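Ticket 214: Folding run stalls on dark trousers and long-sleeved tops
Project: Lunura laundry trials
Component: garment folding, bed surface
Status: Open, workaround in place
Priority: Medium
Opened by: Meenakshi Sisodia

What happens

Hello all, and sorry in advance for the length of this one, I wanted to get everything down while it was fresh in my mind. The folding routine does very nicely with tea towels and pillowcases and is now quite respectable with pale T-shirts, but give it anything black and it loses its way. It either stops at "finding edges" and sits there until it times out, or (worse, to my mind) it decides that a fold in the middle of the cloth is the hem, takes hold of that, and carries the whole lot off to one side like a cat with a sock.

I first noticed it in February, when we moved from the white table to the spare bed. I had rather hoped the bed would be a kinder place to work, being what most people at home would use, and for light-coloured washing it is. For the dark things it has been a trial.

Steps to repeat it

1. Load the Kornik build, the one with the newer edge finder.
2. Put a black garment on the bed, roughly spread, sleeves or legs wherever they fall.
3. Start the fold from the panel and leave the lamp off.
4. Wait. The time-out is set to 52 seconds and it will usually use all of them.

What I expected

One clean fold lengthways, then one across, and the garment left in a tidy oblong. It needn't be shop-window tidy. My mother would refold it, but she refolds mine as well.

What the log says

edge search: start
edge search: low contrast, retry
edge search: candidate found (inner)
edge search: candidate rejected
edge search: candidate found (inner)
grasp: confirmed
fold: path length exceeds garment
stop: code 355

Code 355 is the general "this doesn't add up" stop, so it doesn't tell us a great deal by itself. The interesting part is the word "inner" coming up twice. It is finding a line inside the garment and preferring it to the outline.

Looking at the cloth itself

I know some of you will say the blue sheet is the trouble, and I did think so too for a good while. Dark on mid-blue is not much to go on, and this sheet has a printed grid on it besides. But when I go over the washing by eye I can find the outer edge without any bother, and I can also see just how many other lines there are for a machine to fall in love with.

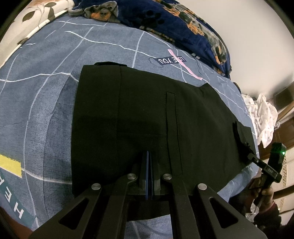
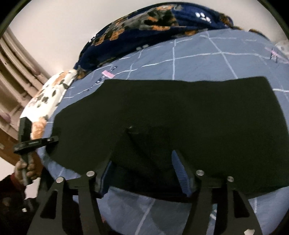 Black clothes on the blue sheet, being worked with the hand-held grippers.

So my feeling is that we have two separate faults wearing the same coat. The first is that a seam or a crease scores too highly when the outline is faint. The second is that, having chosen a wrong line, the routine never asks itself whether the answer is sensible. A person folding trousers knows without thinking that the pocket is not the bottom of the leg. We have given the machine a very good pair of eyes and not much in the way of common sense, bless it.

Things I have tried

Lamp on, from the left. Helped with the outline, but it brought out every wrinkle too, and the inner lines scored higher than before.

Lamp on, from straight above. Better. The search finished without timing out on most tries, though it still picked the wrong line now and then.

Plain cream sheet over the top of the bed. Much better for black things, as you would imagine, and then hopeless for the white ones. I don't think we can ask people to change the bedding to suit the folding.

Smoothing the garment flat by hand first. Works a treat, but by the time you have done that you have done the tiresome half of the job yourself and might as well finish it.

Going back to the older Lesden build. It doesn't grab the inner lines, but it gives up at once on anything dark, so you get no fold at all. I'd call that a more honest sort of failure, but it doesn't put the washing away.

Workaround for now

Lamp straight above, and raise the outline weight from its default to 42 in the settings page. Do this before loading the garment, as the page doesn't refresh halfway through a run. Please put it back afterwards if you are doing towels, which come out skewed with the weight that high.

Comment, from the Khurana bench

Thanks for this, Meenakshi, very thorough. We see the same stop with navy school jumpers, so I doubt it is only black. Could you try the outline weight with the second search switched off? I suspect the retry is where it goes astray.

Reply, Meenakshi Sisodia

Tried that this afternoon, with the lamp in the same place. You're quite right that the retry makes it worse! With the second search off it took the true edge of the trousers nearly every time, and when it couldn't find one it stopped politely. The long-sleeved top is another matter. It finds the body, then folds the sleeve underneath in a lump and reports success, and I have had to shake it out and start again more than once. I'll open a separate ticket for sleeves so this one doesn't turn into a novel.

For anyone at the front desk who gets asked whether it can do a family's ironing pile yet, I've been saying that it can manage the towels and most of the light things if somebody is in the house to put it right, and that the dark wash is still a job for a person with ten minutes and the radio on. People take that very well, I find. They mostly want to know about socks.

Still to do

Size check before the grasp is confirmed, so that a fold longer than the garment is caught earlier.
Second search off by default for dark cloth.
Repeat on the patterned duvet cover, which I am not looking forward to.
Ask Khurana for the settings they used on the jumpers.

Leaving this open until the size check is in.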